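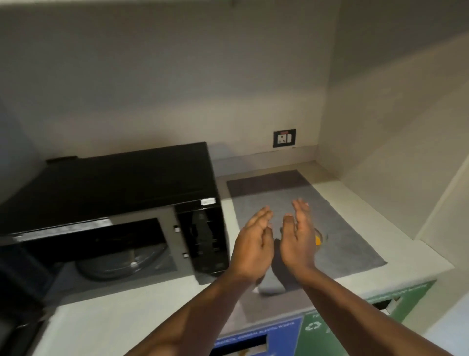
**Ticket: Wi-Fi drops at the kitchen end of the house**
Opened 22 January 2025, status: still open

Hi again! I'm back with the Fasari router, the one Kinga Mészáros helped me set up when we moved in. The signal is great in the office and the bedroom, but my laptop keeps falling off the network at the kitchen table (usually right in the middle of a call, of course). The phone does it too, so I don't think it's the laptop.

What I've tried so far:

- Restarted the router and left it unplugged for 10 minutes. No change.
- Updated the firmware. It went fine, and I still got dropped twice that afternoon.
- Moved the router off the bottom shelf and up onto the bookcase. This helped a bit — the signal in the kitchen went from awful to up to 80 percent, but it doesn't stay there.
- Split the network into two names, `Dirnach` for 2.4 GHz and `Dirnach-5` for 5 GHz.
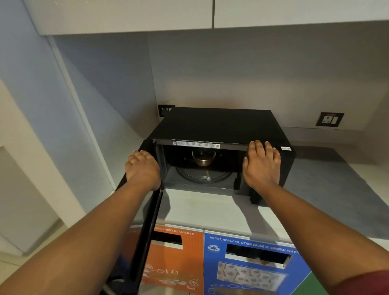 Do the drops happen on both bands?

Mostly on 2.4 GHz. I stayed on the 5 GHz one for a whole morning and got dropped once, and on the other one I lost count before lunch. I know microwaves can mess with 2.4, but I get drops when ours is off as well, so there must be something else going on.

Next I'm going to set 2.4 GHz to channel 11 by hand, because the router is on auto and it keeps hopping around. If that does nothing I'll borrow my sister's Fandia extender and try it in the hallway. I saved the router log and can send it over, but it's 2,000 lines and most of it is the printer — tell me which part you want!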